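Week 7 notes – working rules for the shared bench

Righto, a few of you asked me to write down what I rattled through in the lab intro, so I've typed it up (badly, with my usual brackets). Read it before your first session on the arm. It won't take long and it'll save me chasing you down the hallway afterwards!

## 1. Before anything moves

Walk the bench first. Look at what's on the tabletop, look at the floor for cables, then look up at where the elbow is going to swing. Our everyday tidy-up task uses rubbish you'd find in any lunch room – a can, a bottle, a chip bag – and I like it because the three behave so differently. A can stands up and waits for you. A bottle on its side can roll. A bag hasn't got a proper shape at all, so you can't rely on a stored grasp for it.

One person holds the stop button and does nothing else. No typing, no phone, no "I'll just nudge that for you".
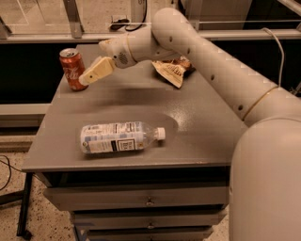 Shigeru Sasaki wrote back on the draft of these notes that the stop button rule is fine but too vague, and that it should say the holder stands where they can see the gripper and the operator together. Fair call, and I've changed my own habit to match. So: both in view, the whole run. If you can't manage that from where you're standing, move before you start.

## 2. The last little bit

Most of the damage I've seen in this lab came in the final approach, when everyone had relaxed. Slow the arm right down once the finger is near the object. I ask for a separate approach speed in your Gonia config, and I do check it. Coming in beside a can, like this, you've got very little room to be wrong, and a nudge sideways will tip it long before your force limit notices a thing. 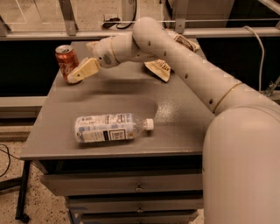

**Bristosura Robotics Teaching Lab**
Shigeru Sasaki's co-instructor and bench safety lead, Yao

Now, logging. Every run gets a line in Surkel, including the dull ones and the ones you stopped halfway. Write down the run number, who held the stop, what was on the table and why you stopped. "Run 36, felt weird" is a perfectly good entry if it did feel weird (a blank isn't).

## 3. Hands and resets

Don't reach over the table while the arm is enabled, even if it's sitting well clear of the thing you want. Pause, say "hands in" out loud, wait for the stop holder to say it back, and then reach. Same again with "hands out" – I know it feels silly with only two of you there. Do it anyway.
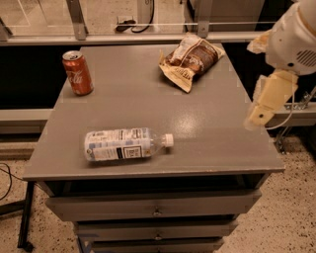 **Can I skip the call-and-response if I'm resetting the objects by myself?**
You shouldn't be by yourself. Solo work on an enabled arm isn't allowed in this course, so disable it fully, reset, and fetch your partner before you turn it back on.

Bring your signed bench sheet next time, and closed shoes please. Section 13 of the lab manual has the full restart procedure if you want to read ahead.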